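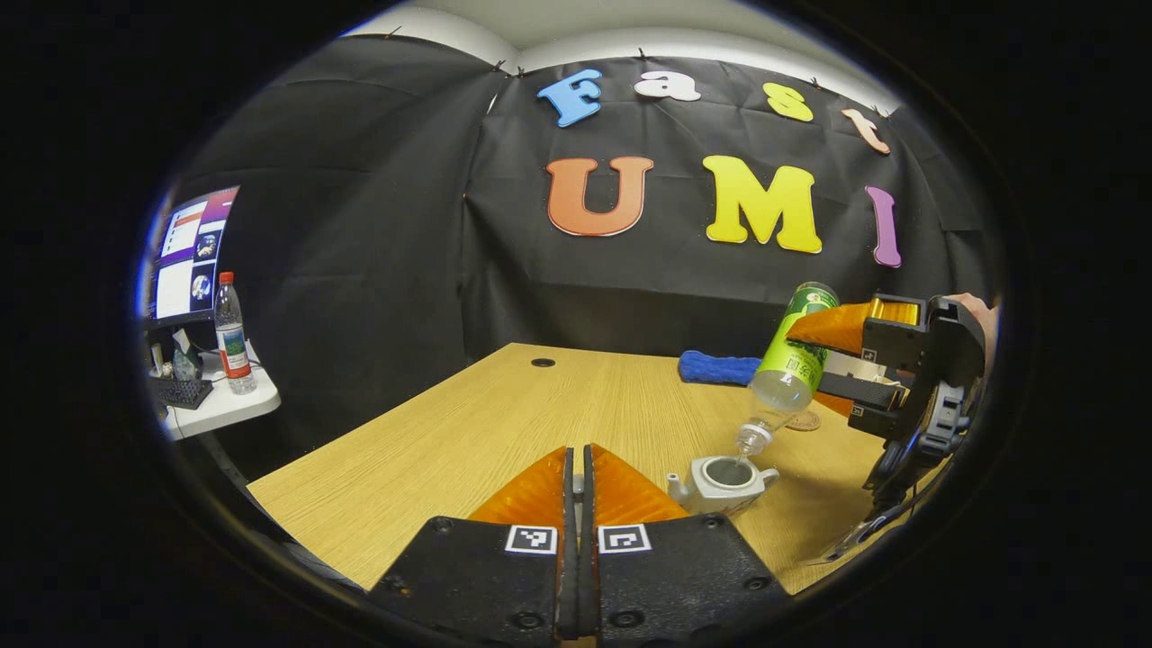
Lemon cordial for when the tree goes berserk

Posted in August by the Hulletgate Kitchen

If you've got a lemon tree, you'll know what August looks like at our place. Every bench has a bowl on it, the neighbours have started crossing the road, and there's a bucket by the back door I keep pretending I haven't seen. So it's cordial time! My mum's recipe used a heap more sugar than this (it could've held up a fence), and I've fiddled with it over the years until it tastes like lemons again.

What you'll need

14 medium lemons
4 cups white sugar
3 cups water
2 teaspoons citric acid (baking aisle, usually down near the bicarb)
Clean glass bottles with decent lids
A funnel and a fine sieve

My last lot of lemons gave me 607 mL of juice. Yours might be stingier, especially if they're the thick-skinned bush ones. Chuck in an extra lemon if you come up well short.

Step 1: Peel first, juice second

Give the lemons a good scrub, then take the rind off four of them with a veggie peeler. You want the yellow bit and as little white as you can manage. Do it while they're whole, please. I've tried peeling squeezed lemon halves and it's a rotten way to spend a Wednesday night.

Step 2: Make the syrup

Put the sugar, water and rind in a big saucepan over a low heat and stir until you can't feel any grit on the bottom. Bring it up to a simmer, give it four minutes, then turn it off and let it sit with the lid on while you do the juicing.

Step 3: Juice and stir

Squeeze the lot, fish out the pips and tip the juice into the warm syrup with the citric acid. Stir until it's dissolved. Have a taste now, but water it down first or you'll pull a face for a week.

Step 4: Strain and bottle

Wash your bottles in hot soapy water, rinse them, and dry them in the oven at 120 degrees while the cordial's coming back up to a simmer. Strain it into a jug with a good lip, then fill the hot bottles through the funnel. Go slowly, and put a tray underneath, because sticky lemon syrup gets into drawers you didn't know you had. Lids on, cool, label, fridge.

I use mine up within three weeks. It also freezes well in ice cube trays, and a couple of cubes in a glass of soda water is my favourite way to have it.

Next time: what to do with the Geum patch now it's taken over the path.

3 comments

omeo_gumboots: Made this with limes and lemons half and half. Colour was a bit swampy but the kids drank it in two days.

lavach lane: Can you leave out the citric acid? There's none at our shop.

Hulletgate Kitchen: Yep, you can! It'll be a touch sweeter, so squeeze in another lemon and drink it a bit sooner.

Contact us | © Hulletgate Kitchen | Back to top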